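Brurkden Technical College Opens Student Manipulation Project to Partner Schools

BRURKDEN, September 7, 2023 – The robotics program at Brurkden Technical College has released the task set, scoring rules and recorded runs from its two-arm manipulation course, in which student teams program a pair of robot arms to spell words with letter blocks. Schools in the region may use the material without charge for the current academic year.

The course, listed as Grurau in the college catalog, was taught for the first time last spring to 25 second-year students. Each team works with two arms mounted at a shared table. Blocks are placed at arbitrary positions within reach of at least one arm, and the target word is given at the start of the run. The arms must pick up the correct blocks in order and seat them in a narrow wooden tray with raised rims.

The task was chosen for its tolerances. A block that enters the channel at a slight angle catches on the rim, and a block released too early can push its neighbors out of line. Teams are scored on letter order, seating and elapsed time. A run is void if the two arms touch or if a block leaves the table.

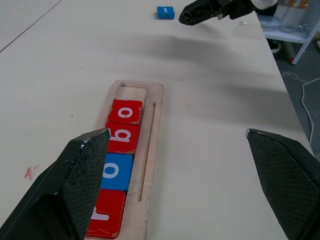
Word length has a direct effect on difficulty. With short words, most teams assign all placement to one arm and use the second only to bring distant blocks closer. From five letters on, that approach becomes slow, and teams generally move to a scheme in which both arms place blocks in turn. This requires a rule for which arm may occupy the space over the tray, and most of the programming time in the second half of the course is spent on it.

The released set contains 156 recorded runs, of which 103 ended with the full word in the tray. Failed runs are included and labeled by cause. The most common cause was a block gripped off center, followed by timeouts while one arm waited for the other to clear.

"Students tend to begin with the grasp and leave the coordination for later," said Darmawan Govindasamy, who leads the course. "We now ask for a written handoff plan in week two – before any code runs on the arms. The plans are usually wrong in places, but teams revise them faster than they revise code."

Fixtures for the course were supplied by Bronico, and lab space is provided in the Huet building. Drawings for the tray are part of the release, so partner schools can cut their own.

A one-day competition based on the same task will be held at the college in November. Entry is limited to 12 teams. Each team will complete two practice words and one word announced on the day. Teams without their own arms may develop in simulation and will be given bench time before scoring begins.

Requests for the material and entry forms should be sent to the robotics program office, Huet building, Brurkden Technical College.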